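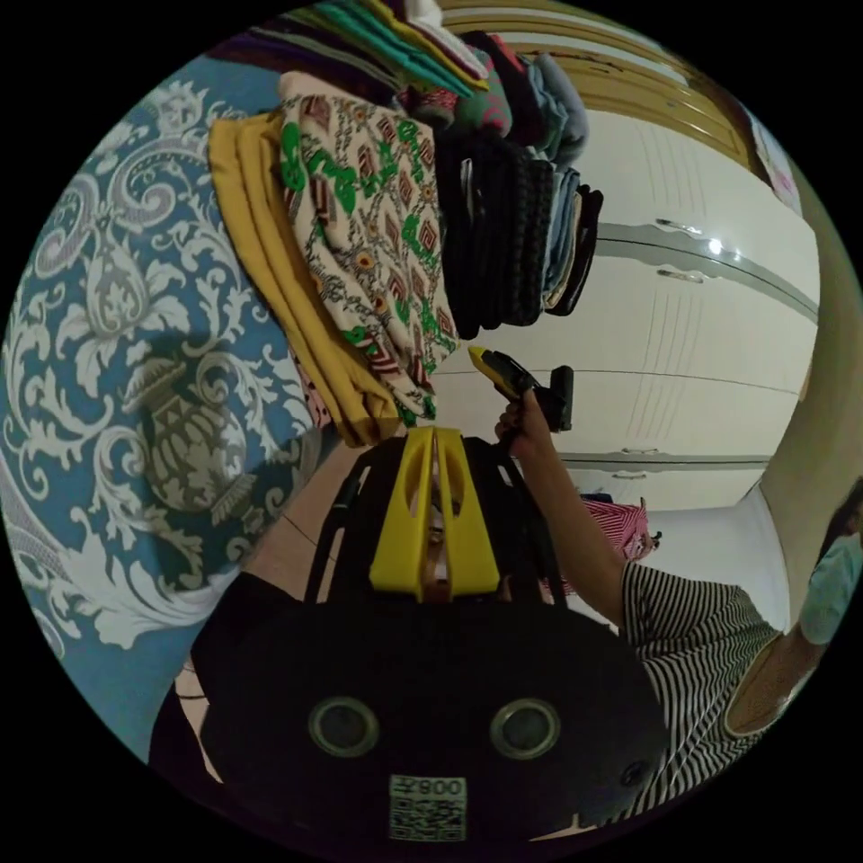

Folded clothes on a blue, white and grey bedspread.

Anumport council sets out arrangements for vacant Kundau seat

3 Feb 2023

Anumport Municipal Council has declared the Kundau ward seat vacant and has approved interim arrangements for its residents until a by-election can be held in June. The decision was taken at an extraordinary sitting in the council chamber, where members also stood in silence in memory of Councillor Nabil Bitar, who died last month at the age of 79.

The motion to declare the vacancy was moved by the Deputy Mayor, Busisiwe Chauke, and passed without a vote. A second motion, dealing with the handling of ward business in the meantime, was the subject of a longer debate and was carried by 17 votes to 4.

Under the arrangements now in force, Councillor Lesego Mokoena, who represents the neighbouring ward of Lalus, will take responsibility for Kundau casework. She will receive letters and petitions from Kundau residents, attend ward meetings and sign the forms that require a councillor's signature. She will not have a second vote in the chamber, and the Kundau seat will be recorded as vacant in the minutes of every sitting.

Opening the sitting, the Deputy Mayor said that the council owed the people of Kundau both a proper tribute to their late representative and a clear account of what would follow.

"Councillor Bitar answered his letters," she said. "Residents of his ward are entitled to expect that theirs will go on being answered, and the purpose of this motion is to see that they are."

Members who opposed the second motion asked that casework be shared among three neighbouring wards. They argued that Lalus already had a heavy load following the closure of the area housing office, and that a single councillor could not reasonably be asked to cover both. An amendment to that effect was put and lost. Councillor Mokoena told the chamber that she had asked for, and been promised, one additional day a week of support from the members' office.

The Municipal Clerk, Shireen Makhubela, advised members that the standing orders allowed either course. She confirmed that the arrangement could be reviewed at any ordinary sitting on the written request of two members, and that it would lapse on the day the new councillor was sworn in.

By-election timetable

Notice of the by-election will be posted at the municipal offices, at Mwakyusa Hall and at the Kundau library. Nomination papers will be available from the Clerk's office from the day the notice is posted. Each candidate must be proposed by 50 registered electors of the ward, and the signatures will be checked against the current roll.

The Clerk reminded intending candidates that an elector may sign for one candidate only. Where the same name appears on two papers, it will be counted on the first paper received and struck from the other. Council employees who wish to stand must resign their posts before handing in their papers, and should seek advice from the personnel office at an early stage.

Polling will take place at Mwakyusa Hall and at the Kundau primary school. The former polling place at the ferry shed will not be used, as the building has not been passed as suitable for public meetings. Electors who previously voted there have been moved to the list for the school and will be told of the change by letter.

Applications to join the roll, and corrections to names or addresses, will be accepted until the close of nominations. Residents who have moved within the ward since the last municipal election need to complete a change of address form, even if their polling place remains the same.

The full timetable, including the closing dates for nominations and for postal applications, will be published with the notice. Members were told that the council had considered an earlier poll but that the revised roll would not be ready in time — a point also raised in a letter from the Kundau Residents' Association, which had asked for the seat to be filled as soon as possible. 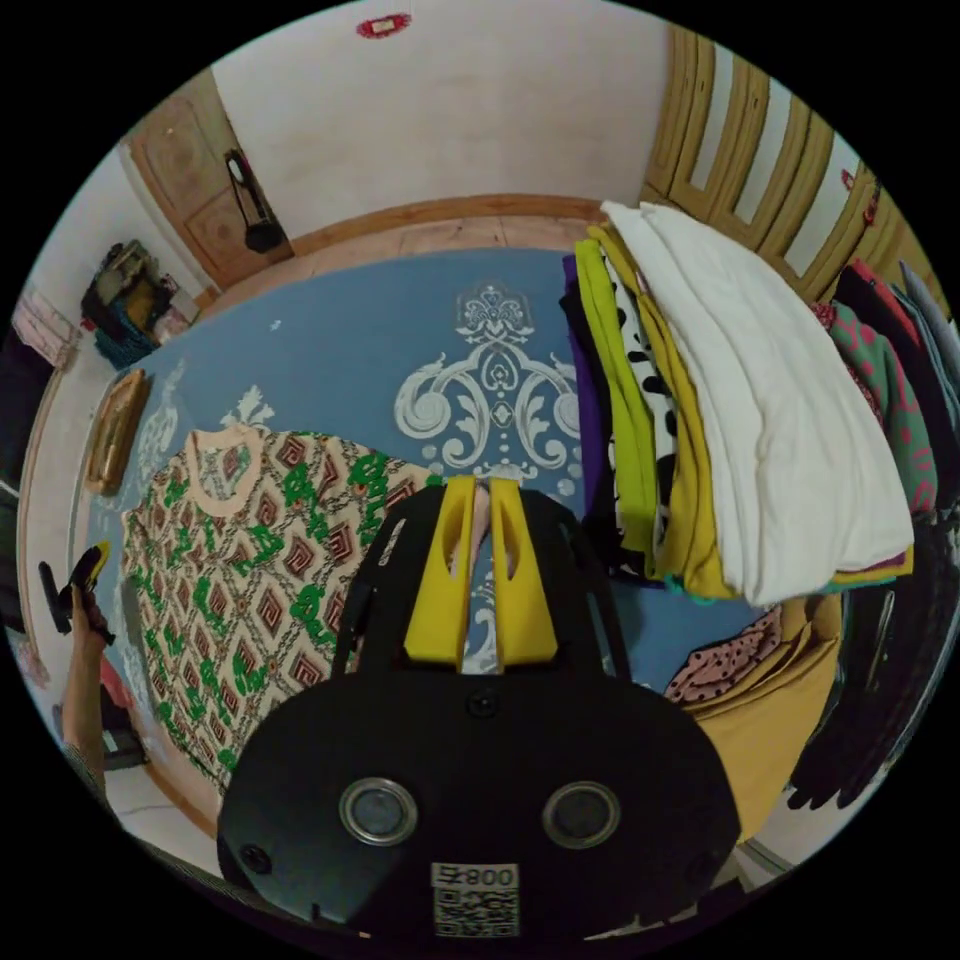
Tributes to Councillor Bitar

Nabil Bitar first stood for the council as an independent and held the Kundau seat through every municipal election that followed. He was for many years a member of the water and drainage committee, and its chairman during the rebuilding of the harbour road culverts. Before entering local politics he taught mathematics at the secondary school in Lalus.

Kirstin Urquhart, leader of the independent group, said that he had been a careful reader of reports and an impatient listener to speeches. She recalled that he had opposed the first plan for the harbour road at a time when most of the chamber, herself included, was in favour of it. "He had walked the route and the rest of us had looked at the map," she said. "The plan was changed, and it was better for it."

Councillor Mokoena, a former pupil, spoke of his help to new members and of the handwritten notes he passed along the bench during budget sittings. The Deputy Mayor read a message of condolence on behalf of the council, which has been sent to the family.

A book of condolence is open in the entrance hall of the municipal offices during normal hours. A second has been placed at the Kundau library at the request of the residents' association. Both will be closed at the end of the month and presented to the family.

The council will consider at its next ordinary sitting a proposal to name the new footbridge at Kundau after the late councillor. The proposal requires the agreement of the family and a period of public notice, and no decision has been taken.

Contacting the council

Kundau residents with matters already in hand need take no action. Files held by Councillor Bitar's office have been transferred to the members' office, and a letter confirming the transfer will be sent to each resident concerned.

New enquiries should be addressed to Councillor Mokoena at the municipal offices and marked "Kundau ward". She will be available in person at Mwakyusa Hall on the first working day of each month, without appointment. Questions on nominations, the roll or polling places should be put to the Clerk's office and not to individual members.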